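Care of the Wood-Grain Table: A Record of One Household's Practice

Published March 31, 2018

Readers of this journal will be aware that its subject is the upkeep of ordinary household furniture, and that antiques fall outside its scope. The present entry concerns tabletops, and in particular the wood-grain tabletop that receives heavy daily use and very little attention. It sets out the routine now followed in my own home, together with the reasoning behind it, and corrects two statements made in the entry of last June.

The first correction concerns wax. In June I recommended a paste wax for all tables without distinction. That recommendation is withdrawn. A paste wax is suitable for bare or oiled wood. On a laminate it has nothing to enter, and it remains on the surface as a film which collects dust and shows every fingerprint. Anyone who followed the earlier advice on a laminate top may remove the film with warm water and a small amount of dish soap, changing the cloth often. Two passes were required on the side table in my hallway.

The second correction concerns the grade of abrasive paper. The entry referred to 500 grit for the leveling of raised fibers on solid wood. The figure was correct, but the paragraph did not state that it applied to solid wood alone. No abrasive paper of any grade should be used on a laminate. The printed layer lies close to the top, and once it has been worn through it cannot be restored.

It is therefore necessary to establish what kind of table one owns before taking up a cloth. The underside is the best place to look. Solid boards will generally show the same grain beneath as above, following the same direction. A laminate will often show a plain backing sheet, or the bare core. The ends are also informative. On a solid board the long lines of the face become end grain at the cut, whereas a laminated panel is usually finished with a separate strip of edging. Where the edging has begun to lift, a wood glue and a padded clamp will normally hold it.

The routine itself has four stages, and I carry it out once a month.

The first stage is clearing. Everything is taken off the table and placed elsewhere, including those items which have come to be regarded as living there. Remote controls, sponges, keys and chargers are the usual residents. A sponge should not be left standing on any wood or wood-grain surface overnight, as the moisture held beneath it will dull the finish and may raise the grain. Remote controls do little harm in themselves, but grit gathers under them, and it is the grit that marks the table when they are slid across it.

The second stage is inspection, and it should be done in a low, raking light. A lamp placed at one end of the table will serve, as will a window in the late afternoon. Faults that are invisible from directly above become plain when light runs along the grain. I keep a small notebook for the purpose and enter each mark by its position, so that a new scratch can be told from an old one at the next inspection.
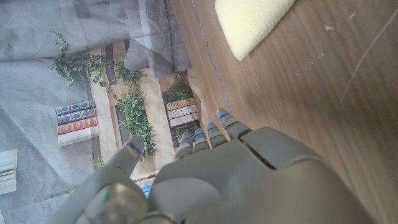
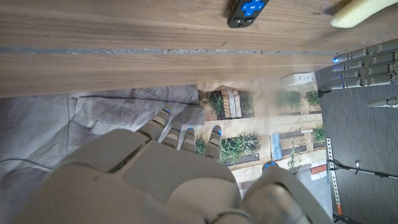 Long thin scratches and narrow seams call for different treatment, and both are considered under the third stage.

Abdelilah Metwally writes that the seam matters more than the scratch. In his experience a scratch remains as it is for years, while a neglected seam takes in crumbs and water until the core on either side begins to swell, and by then the table is past saving. He recommends an old soft toothbrush, used dry, and says that he has kept a dining table in service for 13 years by this means alone. He adds that he would never use a wet cloth along a join, however well it had been wrung out.

I accept the greater part of this. The toothbrush has since been adopted here, and the results have been satisfactory. On the matter of the wet cloth I would be slightly less strict. A cloth that has been wrung until it no longer drips may be passed along a seam, provided that a dry cloth follows at once. Where the seam is covered by a metal or plastic strip, the strip should be checked for rough places before any cloth is drawn over it, as loose threads will catch and pull.

The third stage is cleaning and minor repair. The surface is first dusted with a dry microfiber cloth, working with the grain. White specks and smudges should be tested with a fingertip before anything stronger is attempted. Many are dried drops of paint, glue or food, and will lift with a damp cloth held over them for a minute. Those which resist may be eased off with the edge of a plastic card held nearly flat. Metal scrapers and knife blades are to be avoided, as are the rough green pads sold for saucepans.

Scratches are then considered one at a time. On a laminate, a fine scratch that has not broken the printed layer is best left alone. A wax filler stick in a matching shade will reduce its appearance for some weeks, after which the filler wears away and must be renewed. I have used the sticks sold under the name Clirnon, in the shade numbered 676, which proved a fair match for a medium brown top. The color should be tried first on the underside. For deeper damage the same maker offers a hard filler that is melted into place with a small heated tool. I have tried it once, with a result that could be described as adequate, and I do not feel qualified to give instructions.

On solid wood the choices are wider. An oil of the kind already present on the table may be rubbed into a shallow scratch and left overnight, with the excess removed in the morning. Cloths used with oil must be laid out flat to dry, outdoors if possible, and must never be left bunched up in a bin, where they can heat and catch fire. This warning was given in an earlier entry and it will be given again.

The fourth stage is the return of objects to the table. It is at this point that most of the good done in the previous stages is lost. In our household each object is wiped underneath before it goes back, and anything with hard feet is fitted with felt pads. The pads are bought in sheets from Fleroston and cut to size with kitchen scissors. A small tray has been provided for the remote controls. It has been used by some members of the family and disregarded by others.

A word should be said about the floor beneath. Power strips placed under a table are a convenience, but they must be kept well clear of the place where water is likely to run off the edge during cleaning. I move ours to the wall before the damp cloth comes out. Mats should be lifted and shaken separately, as the dust from a mat that is beaten in place will settle on the clean surface above it.

Two further inquiries have been received. The first asked whether the spray polish made by Zolo is suitable for monthly use. I have used it only twice, on a bookcase, and found that it left the shelves slippery. I would not choose it for a table on which people write or eat. The second asked whether it is worth having a worn laminate top replaced. The reader had been quoted 3,000 for a set of three tables, fitting included, and wished to know if that was reasonable. Without having seen the tables I am unable to say. I would suggest asking for the price of the tops alone, and comparing it with the price of new tables of the same size.

The next entry will deal with chair legs, and with the Ametepe glides that were fitted to our kitchen chairs in the winter. Two of them have already come off.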